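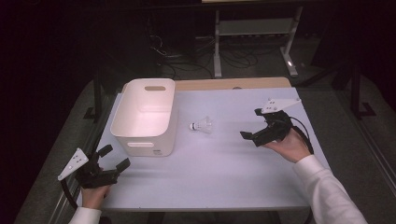
Open plastic bin, ready for sorting.

Pamano label printer: review after one winter
Posted 27 March 2023 in Home Storage

I bought the Pamano in December to get the basement shelves in order. Up to then I used masking tape and a marker. The tape dried out and fell off, and twice I bought furnace filters I already owned.

The Pamano is a small thermal printer, so there is no ink. It prints on white stickers that come on a roll of 300. You type the label on your phone, pick a size for the text, and send it over Bluetooth. It charges by USB-C. The cable in the box is short but works fine.

Setup

Charging took most of an evening. Pairing failed the first time and worked the second, after I turned off the speaker in the next room. The printed instructions are small and cover four models at once. I used the ones on the Pamano site instead.

Loading a roll is easy. Lift the lid, drop the roll in with the labels facing up, close the lid and press the button once. It feeds one blank label to find its place, and it does this every time you open the lid, so don't open it to check how much is left.

Print quality

Text is dark and sharp at the two larger sizes. At the smallest size the letters e and a start to fill in. I stay with the medium size, which fits two lines and can be read from the foot of the basement stairs if the light is on.

The icons are not worth using. There is one for tools and one for toys, and from a few feet away they look the same. 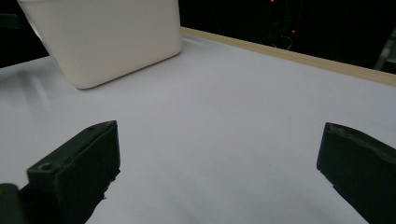
White plastic tub on the table.

How well the labels stick

This depends on the surface. On smooth plastic and on metal shelf edges they hold well. On cardboard they hold if the box isn't dusty. On canvas bags they came off within a week, and I went back to hanging tags for those. Wipe plastic with a damp cloth and let it dry before you put the label on.

They also peel off cleanly from plastic, even after two months. I changed my mind a lot about where the camping gear should go, so this mattered. My old Zesitz tape labeler left a gray line of glue that needed rubbing alcohol.

The labels do fade in sun. One by the window well is now light brown and hard to read. The ones in the dark corner look new.
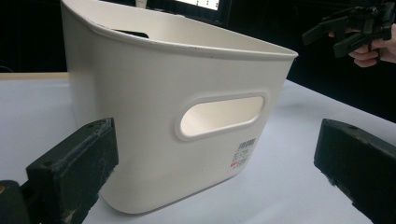 Can you print without the phone app?
You can reprint the last label by pressing the button twice, but anything new has to come from the app.

The app itself is plain and mostly good. It keeps a history, and mine shows 373 labels printed, including a lot of mistakes. You can search the history, but you can't sort it, and there is no way to move it to a new phone. It asks for a review every few days.

Cost

Refills are $21 for two rolls at Hendriks. Jandham sells its own rolls for less and they fit, but the backing is thicker and mine jammed. I would stay with the Pamano rolls — the savings are small and clearing a jam means taking the cover off with a screwdriver.

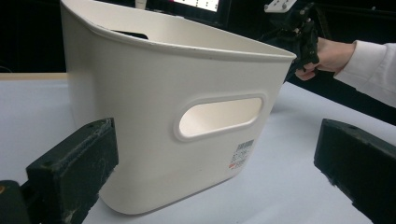

One reader wrote in to say the Jandham rolls run fine in hers if she takes the first few labels off by hand, and that she has had the printer longer than I have without a single jam. She agrees about the icons.

I may try that with the rest of the roll.

Good: clear print, clean removal, no ink.
Bad: needs the app, fades in sun, wastes a label each time the lid is opened.

I would buy it again for indoor shelves. For a shed or a garage with windows, get a labeler that uses laminated tape.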